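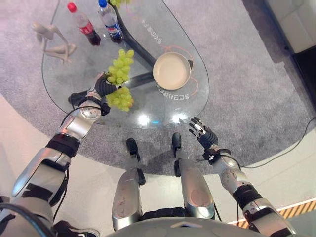 ## 4. Trial of the Pristar hand kit

Wulan Ngau and I had the kit on loan from Clekside for six sessions. The brochure promises "confident handling of soft produce", so we bought grapes.

The right hand will hold a bunch above the table edge for 45 seconds, which is longer than I'd care to. Letting go is the weak point — the release command took three tries on a good day. The left hand gave us no trouble, having been given no work.

Setup took almost 200 minutes against the manual's 45. The manual is clear on everything except the order of the steps.

Still to do: the bowl test, and a reply from Clekside about the spare cable.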